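Briner DG-3 Glove Set on a Two-Arm Beverage Cell: Review

Posted 2024-07-01
Category: Grippers and end-of-arm consumables
Price as tested: $129 per pair, no fasteners included

The Briner DG-3 is a slip-on fabric glove for five-finger robot hands. We bought 3 pairs for the two-arm beverage cell at the Minero workshop, where the arms work across a row of chrome machines on steel drip trays. The hands had been running bare since November. Coffee fines were getting into the knuckle joints, and the bare fingertips slid on polished spouts. The gloves were meant to fix both.

Fitting

Power down the hand and open the fingers fully before starting. The glove goes on from the fingertips, one finger at a time, and the cuff is pulled back over the forearm housing last. Briner supplies a one-page sheet that shows the cuff but leaves out the thumb. The thumb seam has to sit on the outside, or the fabric bunches when the hand closes and the grip sensor reads contact with nothing in it.

First fitting took most of a morning. Later ones went quickly. Check that the cuff does not cover any wrist screws you need for the home-position adjustment. Ours did on the first try and had to come off again.

Recalibration

The fabric adds thickness at every fingertip, so stored grip positions are wrong after fitting. We re-taught all cup and spout positions using the Rirlow teach software. Opening the approach a little wider on the spouts was enough. The glass cups needed more care – a closing force that was safe for bare fingers was too high once the slip was gone, and we reduced it in small steps with an empty cup on the grate.

Tray height was checked at the same time. If a tray has been moved for cleaning, re-seat it before teaching anything. Two of our bad positions came from a tray that was not square to the table.

Wear

The left pair side completed 1,781 grip cycles before the index fingertip showed a shine. The right side was replaced at 684 cycles after the fabric caught on the edge of a grate and pulled a thread. The grate was at fault, and its edge has been filed. We would still like a tougher fingertip panel.

Cleaning is by hand, in warm water. Milk dries stiff in the fabric if it is left overnight. Keep a clean pair ready, and repeat the fingertip check each time the gloves are changed.
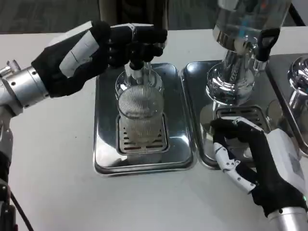

Left hand at the spout, right hand at the front edge of the next grate.

Compared with the Từ sleeve

We also tried the Từ silicone sleeve on one hand for a week. It wipes clean in place and grips wet glass better. It is also thicker, and the fingers could not get in behind the spout without touching the cup. For open bench work the sleeve is the better buy. For tight spacing between machines, the DG-3 fits where the sleeve does not.

Good: thin, quick to change after the first time, grip on chrome much improved.
Bad: poor instruction sheet, weak fingertips, full re-teach needed.

Rating: 3 out of 5. We have reordered one size up for the right hand, where the cuff is tight.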